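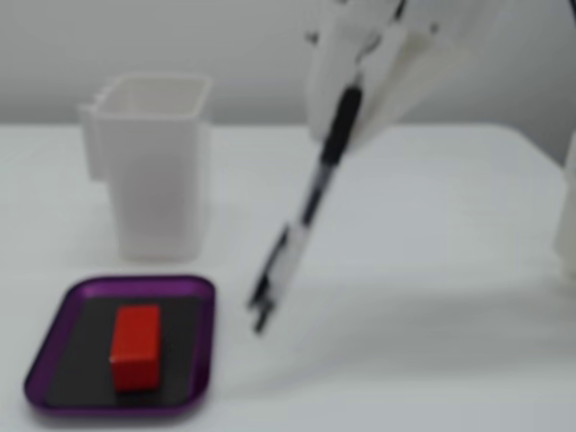
4. Fitting the top to the Tridley desk frame

Read this section through before you start. You will need the hex key from the parts bag, a pencil and a crosshead screwdriver. Two people are needed for steps 5 and 6.

1. Lay a blanket on the floor and place the top on it, face down.

2. Set the frame on the underside of the top with the crossbar towards the back edge. The gap between frame and edge should be the same at both ends.

3. Mark the screw holes in pencil, then check that the marks line up with the pilot holes. If they do not, turn the frame end to end and try again.

4. Put in all 18 screws by hand and leave each one half a turn loose. Tighten the corner screws first, then the rest.

CAUTION: Do not use a power driver. It can strip the pilot holes, and the guarantee does not cover this.

5. With one person at each end, tip the desk on to its side and then on to its feet. Lift by the frame — never by the top.

6. Move the desk to its final place. Keep it 90 mm clear of the wall if you are fitting the cable tray (see section 6).

7. Turn the 4 levelling feet until the desk no longer rocks.

Note: On thick carpet the feet may settle. Check the level again after a few days.

Note: Tops ordered before April have a second row of pilot holes for the old Skiston frame. Leave these empty.

Cleaning: wipe with a damp cloth and dry straight away. Do not use bleach or scouring cream.

Missing screws can be ordered from the spares desk. Quote part number 1549 and the colour of your frame.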